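Sleep, or not much of it

Quick one tonight, it's gone eleven and I'm meant to be in bed by ten now. That's the rule. Already broken.

So November. Woke at 3 every morning for most of it, wide awake, heart going, brain running through the shopping. Tried the Kolus tea (tastes of hay). Tried no phone. Tried phone. Read 40 pages of a book on canals, which I can now bore people with.

Nia Gronow at work swears by getting up when you can't drop off. Don't lie there, go and sit in the kitchen, do something dull, go back when your eyes are heavy. Hated the idea. Cold kitchen, cold feet. But did it for a fortnight and I'm down to two bad nights a week, so fine, Nia, you win.
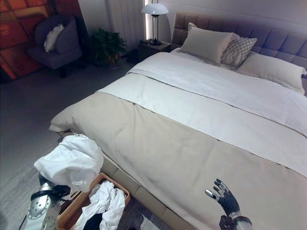
The other thing was caffeine. I'd been having my last coffee at four and telling everyone it made no difference to me. It did. Now it's nothing after lunch, and the first week was horrible, headachs and snapping at the cat. Then there's the bed itself. I used to work on mine, eat toast on it, pay bills on it, and my sister Lucie kept saying a bed should be for sleeping and that's that. She's right, annoyingly. Laptop lives downstairs now. I've even started making it properly in the mornings, duvet flat, pillows up against the headboard, beige runner across the bottom half like a hotel. Takes no time. Feels a bit daft doing it for myself but getting in at night is so much nicer.

What hasn't worked: lavender anything, counting backwards from 1208 (don't ask why that number, I got to the end once and was furious), and the whale noises. Lucie loves the whale noises. I lay there waiting for the next whale.

Still to try - earlier dinners, and a thicker curtain because the streetlight outside comes right thru the gap. If you've got a blackout one you like, leave me a comment. Not the stick-on sort, I rent.

Right. Teeth, bed.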